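Villska Textile Services
Folding Room Inspection Checklist, Table 4
Inspection date: Mon 6 August
Form 217

1. Floor and access
Walkway clear on all sides of table: PASS
Floor dry, no lint buildup: PASS
Comment: Lint found under the shelving on the hall side. Swept during inspection.

2. Table
Top level and stable under hand load: PASS
Edges free of chips and snags: PASS
Surface wiped before shift: PASS
Comment: Wiped with Jesari neutral cleaner, diluted per label. No residue on white cloth test.

3. Lighting
Even light over working area: PASS
Fixture covers secure: FAIL
Comment: One cover clip missing by the door. Work order 1615 opened. Cover taped until the clip is replaced. Recheck in October.

4. Electrical
Cords off floor: PASS
Outlet plates intact: PASS
Emergency stop tested: PASS

5. Garment handling
One garment on table at a time: PASS
Garment laid out before folding: SEE COMMENT
Clear space beside garment: PASS
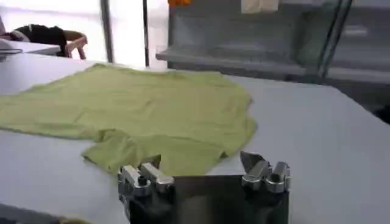
Photo: Villska Textile Services, folding room, Table 4

Comment on item 5: Light yellow-green T-shirt spread on the table but still loosely wrinkled. Right side uneven, sleeve crumpled. Smooth the sleeve and square the right side before the first fold. Table to the right of the shirt is clear.

6. Storage
Finished stacks no higher than 15 garments: PASS
Tuvico bins labeled: PASS
Comment: Two labels faded but readable. Replace at next stock order.

Result: Table 4 released for use. Open items: 3 (cover clip), 5 (layout before folding).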